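How to run a towel demo at an open day

Step 1. Crumple one towel and drop it on the green table. Visitors distrust a neat start.

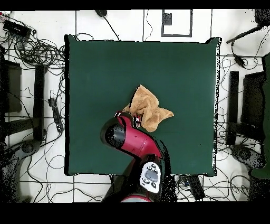
Does the towel have to be tan?
Any color that stands out from the table will do.

Step 2. Let the arm pinch a fold before you start talking. At Marnby I talked first – 154 visitors, most of them facing the coffee.

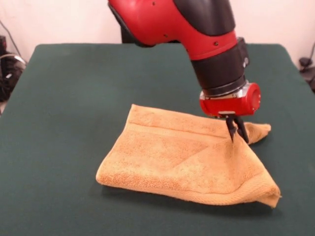
Fingers on the fold, near the right side of the towel.

Step 3. Allow 2 tries per group, then hand over to Kerubo Waweru for questions. 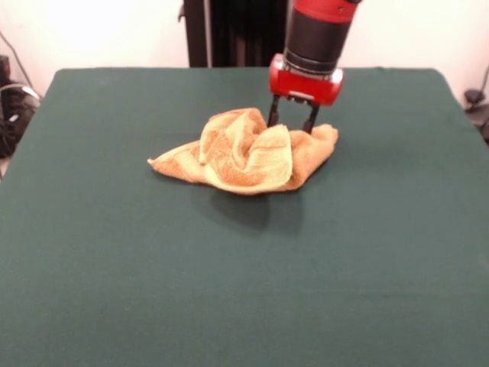 Step 4. Crumple the towel again. Let a child do it; they have the talent.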